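Notebook, March, bench 2 (dish rack)

Picking up where I left off, with coffee this time. The question for the week is still whether the wrist view alone is enough for the policy to pick a grasp on things sitting in the rack, or whether we really need the overhead view that Grevier keeps feeding us at such a painful frame rate. I was all for dropping the overhead. I'm a bit less sure now, see further down.

Setup as before: Zodard branch of the policy, checkpoint 2462, no fine-tuning since the last entry. I reran the calibration first thing and the hand-eye error came out fine, so whatever goes wrong below I can't blame on that (I tried!).

First batch was mixed items, mugs and tumblers and glasses together. My worry going in was the glazed stuff. A shiny dark mug picks up the wires of the rack in its glaze, and in the depth map those reflections look a whole lot like more rack. Add a bumpy amber glass and a tumbler leaning over its neighbors and you've got pretty much every bad surface in the kitchen within a hand's width. 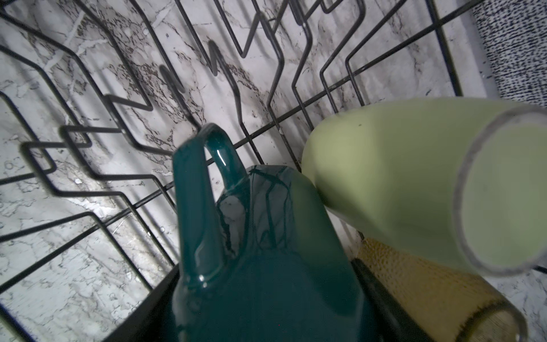 So I ran 20 attempts with the wrist view only and got 18 clean lifts, which is way better than I'd have bet. Both misses were the same kind of miss: the fingers closed a little high, slid off the curve and came up with nothing. No dropped glass, hooray. I looked at the attention maps for those two and the policy was staring at a wire shadow on the counter, off to the side of the thing it was supposed to grab. The marble pattern doesn't help there. Dark veins, dark wires, dark shadows, all running every which way, and at low resolution I can barely sort them out myself.

Things I changed after that, so I remember:
- crop size up one notch, so the rim and the handle stay in view during the approach
- exposure locked, no more auto (it was pumping every time the bright part of the counter came into view)
- shadow augmentation turned on in the loader. It was in the Shabalala config all along, commented out, by me, last fall. Oh well.

The augmentation only matters for the next training run, obviously. The other two take effect right away, and I wanted to see them on a tidier arrangement before I started moving everything around again. Mugs only, all upside down, handles wherever they happen to land. Upside down is the harder case for us, I think. There's no open rim to pinch, so the policy has to go for the body or the handle, and the training set is heavy on upright mugs. The foot ring on the base seems to fool it too - it sometimes scores that ring as if it were a rim and plans a pinch straight down onto solid ceramic. I caught it doing that in the planner view and stopped the arm before contact. Need a check for this before anyone runs it unattended.
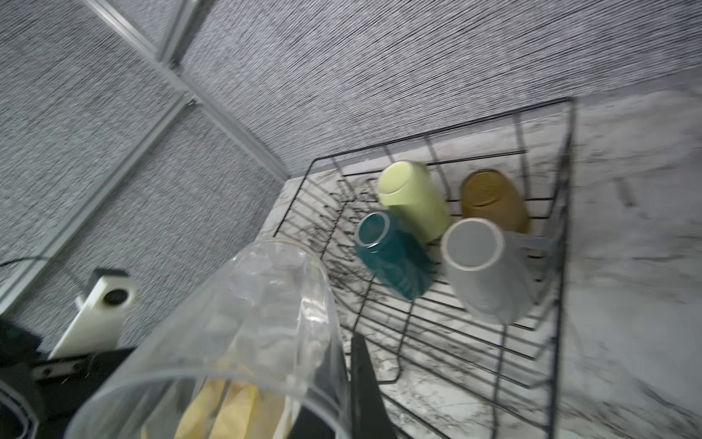

Dineo Jacobs read the draft of this entry over lunch and thinks I'm being too hard on the foot ring. Her take is that the score is fine and the problem is the approach angle: tilt the wrist a little earlier and the ring stops looking like an opening. She also wants the overhead view kept as a tiebreaker, even if it's slow, and only called when the top two grasps score close together. I like that a lot more than my plan of tossing it, and it's maybe an afternoon of work in Wevent to gate the call.

Pieter Fourie has the rig in the morning, so I'm leaving the exposure locked and putting a note on the monitor. Still to do: early-tilt test on the mugs, same checkpoint, same crop. Then the gate. Then label the two misses properly, with the depth maps attached, and push them to the shared folder.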